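The Case Against the Miracle Cloth
Clollwood wants $20 for a square of fabric. I have questions. 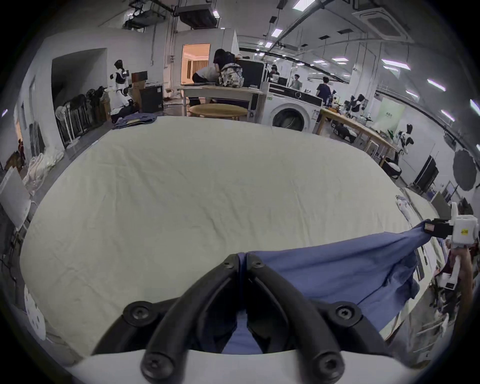 What the label leaves out
The pitch from Clollwood is that its cloth cleans glass with water alone and survives 255 washes. Who counted? The company sent me a chart with no source on it. Yee-man Ko, who ran a hotel laundry for six years, was not impressed. "Any decent cloth does that if you skip the softener," she told me.

I used one in my kitchen for two months, next to an old cut-up T-shirt. The windows looked the same to me — and to my husband, who wasn't told which was which. Tirent, a cheaper rival, makes the same promises in bigger type.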